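4.2 Conjunto de treino e observações da câmara de punho

A política de preensão foi treinada exclusivamente em simulação. O conjunto Wernwood, gerado para este trabalho, contém 1352 demonstrações de aproximação e preensão de blocos prismáticos pousados sobre uma superfície de madeira. Cada demonstração é guardada como uma sequência de pares observação-ação, com a imagem da câmara de punho, a abertura da garra e a pose do efetuador no referencial da base. As ações são deslocamentos relativos em quatro graus de liberdade: três de translação e a rotação em torno do eixo vertical. A abertura e o fecho dos dedos são tratados como um comando binário, predito por uma saída separada da rede.

A posição e a orientação dos blocos são sorteadas no início de cada episódio. Variam também a textura da superfície, a direção e a intensidade das fontes de luz e as cores das faces dos blocos. Ao contrário de Ouazzani (secção 2), que mantém a iluminação constante e altera apenas as texturas, optámos por permitir sombras projetadas sobrepostas na zona de trabalho. Nos ensaios preliminares, as políticas treinadas sem sombras confundiam com frequência o contorno do objeto com o da sombra adjacente, sobretudo quando o bloco era estreito e de tom próximo do da madeira.

O bloco-alvo é indicado à rede por um vetor de condicionamento com a cor nominal do objeto. Os restantes blocos funcionam como distratores e não entram no cálculo da recompensa, salvo em caso de colisão, que termina o episódio. Na Figura 5 apresenta-se uma observação em que o alvo está situado entre os dedos abertos, com o eixo maior alinhado com a direção de aproximação na imagem, e em que o distrator permanece apenas parcialmente no campo de visão.
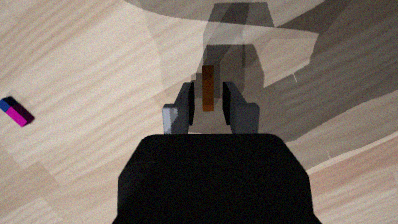 Figura 5. Observação simulada em vista superior. Ao centro, o bloco-alvo laranja-acastanhado entre os dedos abertos da garra; à esquerda, o distrator azul e magenta.

Dois aspetos desta configuração são relevantes para a análise. O primeiro é a folga: há madeira visível de ambos os lados do alvo, pelo que a imagem contém informação suficiente para estimar o desvio lateral em relação às almofadas dos dedos. O segundo é o contraste. As sombras em torno do bloco formam vários níveis de cinzento e castanho, e a segmentação por limiar de cor, usada como linha de base, produz nestas condições uma máscara que se estende para além do objeto.

A avaliação foi feita em 400 episódios não vistos durante o treino, com sementes disjuntas das do conjunto Wernwood. Um episódio é considerado bem-sucedido se o alvo for elevado e mantido entre os dedos durante 100 passos de simulação. A linha de base por segmentação atingiu uma taxa de sucesso de 69%. A política proposta superou este valor em todas as condições de iluminação testadas, com a diferença mais acentuada nos episódios em que a sombra da garra cobre parte do alvo. Os resultados por condição são discutidos na secção 4.3.

Os insucessos remanescentes concentram-se em dois casos: blocos orientados na diagonal junto ao limite do campo de visão, para os quais a rotação predita é sistematicamente inferior à necessária, e fecho prematuro dos dedos quando o alvo ainda se encontra descentrado. O segundo caso foi atenuado com a introdução de um termo de penalização sobre o desvio lateral no instante do fecho, sem alteração da arquitetura.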